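Why Do the Spatulas Get Their Own Little House?

Hi again, kitchen helpers! Marlene Kennedy here, back with another question from the Fullimgate mailbag. Adwoa Kwofie wrote to me to ask, "Why does my aunt keep her spoons in a pot on the counter when we have a drawer?" I love this question, because it sounds so small and then it gets bigger and bigger the more you poke at it.

So let's poke at it!

First, the word. The thing that holds cooking tools standing up is called a caddy, or a crock, or a utensil holder, or (in my grandmother's kitchen) "the jug." A utensil is just a tool you hold in your hand to cook or eat with. Forks are utensils. Ladles are utensils. Your fingers are not utensils, even when you're eating fries.

Now think about a drawer. A drawer is dark, it's flat, and everything in it lies on top of everything else. If you want the whisk, you pull, and the whisk has grabbed hold of the potato masher, and the masher is hooked under the front of the drawer, and now nothing opens. I have a drawer like that. I once spent so long wiggling it that my pancake turned black on one side – and I only wanted the spatula so I could flip it!

A caddy is different because the tools stand up. The handles go down and the heads stick out at the top, like flowers in a vase. You can tell a whisk from a spatula by the head, so you see what you want and you grab it. Pretty smart for a pot.

You might wonder why we don't put the handles up, since that's the part we hold. Well, some people do that with forks in the dish rack. But lots of handles look alike! If all you could see was handles, you'd be guessing every time. Also, the head is the part that goes in the soup, and I like to keep it away from the bottom of the caddy, where crumbs and old drips like to hang around.

Speaking of drips. A wet spatula stood in a caddy sends its water straight down, thanks to gravity, the same thing that pulls you down the slide. The water has to go somewhere. In a plain pot it makes a puddle at the bottom, and puddles in pots get slimy. Yuck. Some caddies have holes so the water can get out, and some have a tray underneath to catch it. My rule is to dry things with a towel first and then put them away, and I follow my rule on most days.

Who lives in the caddy? Let me introduce some of the neighbors.

The spatula has a wide, flat head. It can flip, scrape and smooth. If the head is silicone (a rubbery stuff that can take a lot of heat) it bends to fit the side of a bowl and gets out the last bit of cake batter. Sorry, batter lickers.

The slotted turner is the spatula's cousin. It has long thin openings in it, called slots. When you lift something out of a pan, the slots let the grease or water run back down and the food stays on top.

The whisk is the one made of loops. A balloon whisk is round and puffy at the end, like a balloon, and each loop cuts through the egg and drags a little air in with it. Beat egg whites long enough and they puff up into a cloud. My arm gets tired at 80 strokes. I counted, because I was complaining.

The basting brush is for painting food! Butter on bread, sauce on chicken. The silicone kind doesn't lose its hairs in your dinner the way my old one did in August, all over the corn.

And then there's the wooden spoon, which goes everywhere and does everything. It doesn't scratch the pan, and wood is slow to heat up, so the handle stays comfortable for your hand much longer than a metal one would.

One more thing before you look at the photos. Some caddies are split into parts called compartments. You could put stirring things in one, flipping things in another, and so on. Or you could be like me and stuff the first one full.

Cooking tools standing up in caddies, heads at the top:

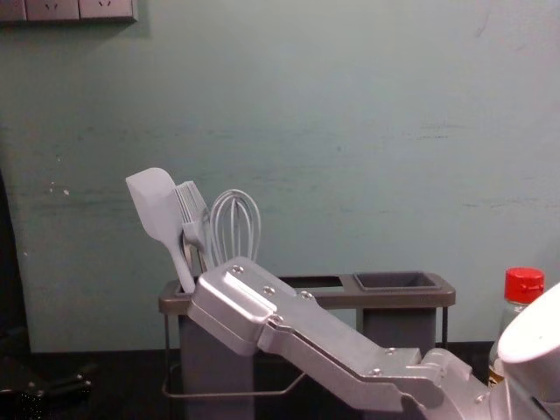
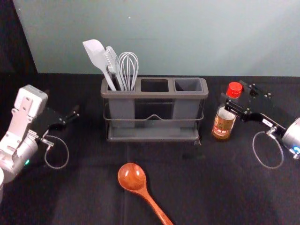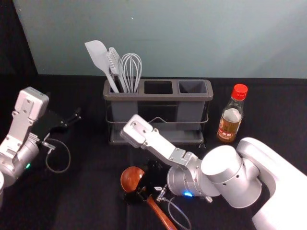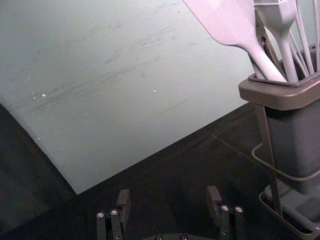

Okay, your turn. Ask a grown-up if you can sort the cooking tools at your house. Take everything out of the caddy, or the drawer, or the jug, and lay it all on a towel. If there are sharp things in there, let the grown-up move those. Then try sorting by job: stirrers, flippers, scrapers, mixers. Is there anything that fits in 2 groups? (The wooden spoon is going to give you trouble.) Is there anything you can't name at all? I found a tool in mine that I had to carry around to my neighbors before someone told me it was for pitting cherries.

When you put things back, try the tall ones at the back and the short ones in front, like a class photo. Heavy ones go near the middle. A caddy with all its heavy metal tools leaning to one side can tip over, and it makes a terrific crash, and then the dog barks.

If you don't have a caddy you can make one from a clean, empty can with smooth edges, or a big mug with a chip in it that no one drinks from anymore. Wrap it in paper, draw on it, give it a name. Mine is called Skevano. I don't know why, it just looked like a Skevano to me.

Adwoa, I hope that helps, and please tell your aunt I'm on her side. Next time I'll be answering the one about why onions make us cry – I have 12 letters about that already, so you can stop sending them now!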